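Home | News | Opinion | Letters | Sport | Notices

Keep the clothes you already have

By Xolani Magagula

The school in Visalham wrote to parents in March to say that the uniform is changing again. It is the second change in six years. The old jumper, which could be bought in any shop, will be replaced by one with a stitched badge and a coloured trim, and the only shop allowed to sell it is Steyn, on the high street. A full set for one child comes to 223 pounds. We have two at the school.

I have nothing against uniforms. I wore one, and it saved my mother a good deal of arguing in the mornings. My complaint is with the habit of treating clothes as something to be replaced on a timetable, whether or not they are worn out. The school has caught it from the rest of us. Most households I know have a wardrobe that will not shut and a person standing in front of it saying there is nothing to wear.

My father owned two suits in his working life. The first was bought for his wedding and the second when the first would no longer button. He brushed them, hung them by an open window and had the linings replaced by a woman in Trona who worked from her front room. There was no great principle in it. A suit cost a lot, and mending it cost a little.
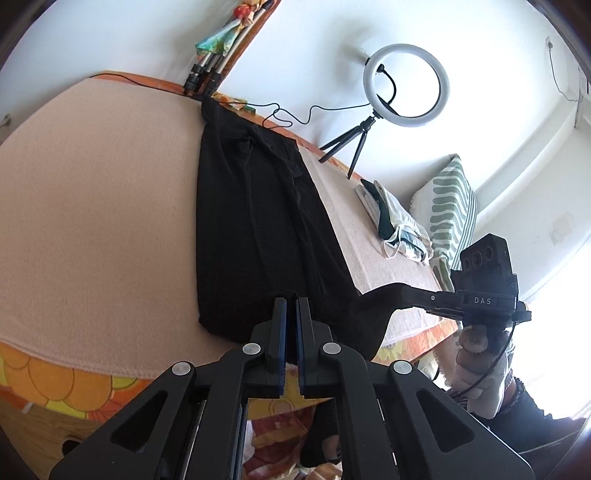
Dark clothing laid out on a bed.

The sums have since turned round. A new shirt can be had for less than the price of a decent lunch, and a repair on the same shirt costs more than the shirt. I took a coat to be relined last winter and was told, quite kindly, that I would be better off buying another. I had it done anyway. It has been a good coat and I did not want another one.

People say that cheap clothes are a help to those with little money, and they are right up to a point. A child who grows out of trousers twice a year needs cheap trousers. But trousers that go at the knee by half term have to be bought again, and the family with the least money ends up paying more often. A jumper that can be handed down to a cousin is worth more to them than a low price on the label.

So I would ask the school for something modest. Let the old jumper be worn until it is outgrown. Sell the badge separately, so that it can be sewn on at home. Put a rail of used uniform by the office, as the primary school on Tolari Road already does, and leave it out all year.

I would also like sewing to be taught again, to boys as well as girls. A button takes five minutes. My son learned to do one this spring and has since done three of mine, not all of them in the right place.

Contact the letters desk | Copyright, all rights reserved | Back to top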